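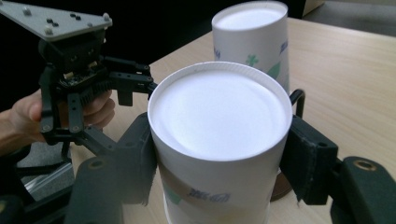
Two-hand cup task, wrist view. One paper cup is held between the fingers; the second stands inverted on the table.

Labeling grasp state from wrist video in two-hand demonstrations

By Nives Pace. Last revised January 26, 2023.

This page covers the labeling pass used for the Konelora cup set. It assumes you have synchronized wrist video for both hands and a finger-width signal for each gripper. If the two streams are not yet aligned, do that first. Misaligned streams produce labels that look plausible and are wrong.

The output is one state per hand per video frame: open, closing, holding or releasing. The policy does not read these labels at run time. They are used to cut episodes into segments and to weight the loss near contact.

1. Set the contact threshold

Finger width alone does not separate "closed on a cup" from "closed on nothing" unless you know the width at zero load. Close each gripper on air, record the reading, and store it per device. Do not share one value across a pair. In the November batch we did, and every left-hand label was late by 8 frames.

A tapered cup gives a different width depending on how high it is gripped, so do not use a fixed cup width either. Mark contact when the width stops changing while the closing command continues. In the Vahidi scripts this is the stall_window setting. Leave it at 40 ms for paper cups. Stiffer objects tolerate a shorter window.

2. Run the automatic pass

Point the labeler at the episode folder and let it write a draft file next to the video. Episodes shorter than 123 frames are skipped and listed in the log. Most of those are false starts and can be deleted, but read the list before you delete anything.

3. Check the draft against the picture

Open the draft in the viewer and step through each transition. Three cases need a person:

The other hand is in view. When both grippers work close together, the second set of fingers can end right beside the rim of the held cup. The visual contact check then fires for the wrong hand. Trust the width signal and clear the visual flag.

A second cup is behind the first. White on white gives a weak edge, and the tracker may jump to the rear cup when the front one is moved. Reset the track on the rim of the base, where the contrast is usually better than on the side wall.

Printed graphics on the wall. The slip detector follows texture. A cup that turns slightly between the pads is reported as slipping vertically. Mark it as holding unless the rim also moves relative to the pads.

4. Assign the segment boundaries

Place the boundary at the first frame of holding, not at the first frame of closing. Osaze Nwosu tested both on the Plisora split with 400 episodes. Boundaries at closing gave segments with no object motion at the start, and the trained policy paused before each lift. Moving them to holding removed the pause – grasp success itself did not change.

5. Export

Write one label file per episode and keep the draft. The Treteck loader expects left before right and rejects files with a missing hand, even when that hand is idle throughout. Fill an idle hand with open.

Known problems

Releasing is the least reliable state. If a cup sticks to a pad, the width opens before the cup leaves, and the label comes early. We correct these by hand for now.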